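**Wiegand opens storm recovery center for Nukby and Tesley**

NUKBY – Wiegand County will open a storm recovery center in Nukby on Saturday to serve households affected by last week's windstorm and flooding. The center will operate out of the Nukby Middle School gym from 8 a.m. to 6 p.m. and will stay open daily until further notice.

Residents of Nukby, Tesley and the unincorporated areas along the Ovport River can use the center to report damage, apply for county repair grants and pick up cleanup supplies. No appointment is needed.

County inspectors have so far listed 44 homes with major damage, most of them on the low streets east of the river in Tesley. Another 17 homes are marked as unsafe to enter. Owners of those homes have been contacted by phone or by a notice left at the property. Anyone who has not heard from the county but believes a home is unsafe should stay out and call the storm line.

Power is back in Nukby. In Tesley, 3 feeder lines are still down, and the utility expects to finish work on them early next week. The Ovport River crested below the February flood level and has been falling since, but water remains over the road at the south bridge. The bridge is closed to all traffic, including bicycles and foot traffic.

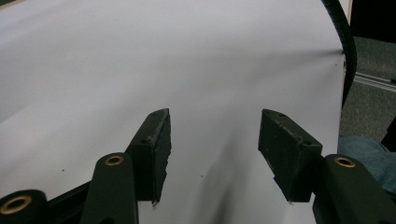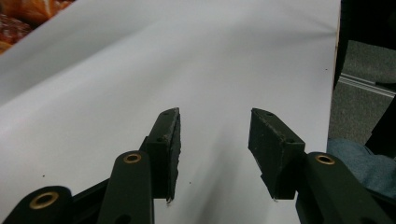
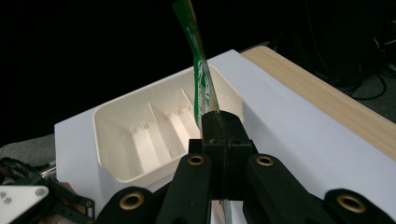

Residents should bring a photo ID and one document showing their address, such as a utility bill or lease. Photos of the damage are helpful but not required. Renters can apply for help with lost belongings even if the building owner has already filed a claim. Those with insurance should contact their insurer first and bring the claim number if they have one.

The boil water notice for Tesley remains in effect. Water for drinking, cooking and brushing teeth should be kept at a rolling boil for one minute and then cooled. The notice does not apply to Nukby, which is on a separate system.

Storm debris will be collected from the curb in both towns. Branches, building material and appliances should be placed in separate piles, clear of hydrants and mailboxes. Crews will make two passes on each street – the first for branches, the second for everything else. Household trash will be picked up on the normal schedule.

A shuttle will run between Tesley Town Hall and the recovery center every 20 minutes during opening hours. It is free and wheelchair accessible.

Updates on road closures and water testing are posted at 7 a.m. and 5 p.m. on the county website and at both town halls.

Media contact: Wiegand County Office of Emergency Management, Nukby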